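Trultitz two-finger gripper kit with wrist camera: worth it for bench sorting?
Forum: End Effectors and Tooling
7 replies

drosham_bench
Posted 2023-01-31
We are looking at the Trultitz kit for a small-parts sorting cell. It ships as a parallel jaw unit, a wrist camera, a cable set and a one-year license for their teleop recorder. Quote is for two arms. The spec sheet lists grip force and stroke but says very little about the camera: no sensor size, no minimum focus distance, no bitrate. Has anyone run one long enough to comment? Parts are soft and hard mixed, none over 58 mm on the long side.

shetty_cell4
We have had one since April on a white-top bench. Jaws are fine. Repeatability is better than the sheet claims if you home it after every power cycle. The recorder software is the weak part. It drops to a low bitrate preset on every firmware update and does not tell you. Check the config file after each update.

mkoval
Seconding the preset issue. There is also a fixed 7 ms offset between the joint log and the video timestamps on our unit. Constant, so you can subtract it, but it should be in the manual.

drosham_bench
Is the low preset usable at all for training a pick policy? Or is it only good for checking that an episode ran?

shetty_cell4
Depends on the parts. I pulled a view from one of our bench runs on the low preset. Red pieces on the right, one of them next to the right fingertip. Round translucent piece with a longer red item on it at upper left, blue cap below that.

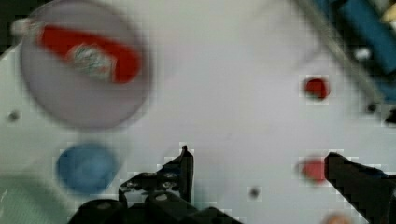
Points to check before you sign:

1. Edge quality at the fingertips. The stair-stepping on the jaws in my post is what you get on low. If your policy depends on seeing contact, that is a problem.

2. Small print. The label on the red item is not readable at that setting. If you sort by printed code, you need a second camera or the high preset.

3. Background. White top with dark dots in it. Our first blob detector picked up the dots as parts. Mask them or cover them.

4. Storage. High preset took 41 GB for a day of recording on our cell. Low is far smaller. Budget disks before you budget arms.

tpl_greaves
I don't agree that this is a bitrate problem. The tabletop is soft too, and compression alone doesn't do that to a whole view. I'd look at the lens first. The camera is fixed focus and ours came set too far out. Trultitz support will tell you it can't be adjusted, but the barrel turns once you remove the thread lock.

mkoval
Turning the barrel voids the camera warranty. It is in section 12 of the terms. And blocky edges are compression no matter where the focus is. You can have both faults together, and that picture looks like both to me.

tpl_greaves
Fair on the edges. I still say a higher bitrate just gives you a more expensive blurry picture. Fix focus, then compare presets.

shetty_cell4
I have not touched the barrel on ours, so I can't rule it out. For what it's worth, color separation holds up well enough that our red/blue split works on low. Anything finer does not.

Aishwarya Rajan
I ran the Skaltitz unit against this one for a purchase review. Skaltitz has an adjustable lens with a lock ring and a published focus range. Its jaws have less travel and the fingers are harder to source. If the camera feed is your training data, I would pay for Skaltitz. If you already have an overhead camera and the wrist view is secondary, Trultitz is the better gripper for the money.

drosham_bench
Thanks. We do have an overhead camera, but the arm blocks it on the last part of the approach, so the wrist view matters. I will ask Trultitz for a sample recording on both presets, same bench, same parts, and ask them to put the focus distance in writing. mkoval, is the timestamp offset the same after a restart?

mkoval
Same after every restart I have logged. I haven't tested it across a firmware change.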